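Sep 13, 2020

Furniture finish log, Mirell room. Entry by Jaxon Petrenko.

The second coat of Oltex was applied to test board 18 and left to cure at 73 degrees. The previous coat had remained tacky near one end, and the board was sanded again before work resumed. Penner has been asked to confirm the recoat interval in writing.

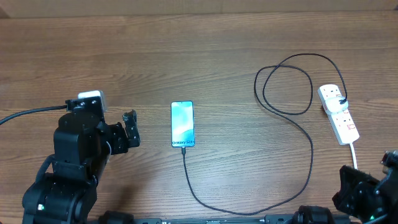
Warm brown finish with long horizontal grain.

Board 7 is to be held without wax until October. Staff are requested to keep solvents off both boards and to record any rings or haze on the Grellero sheet.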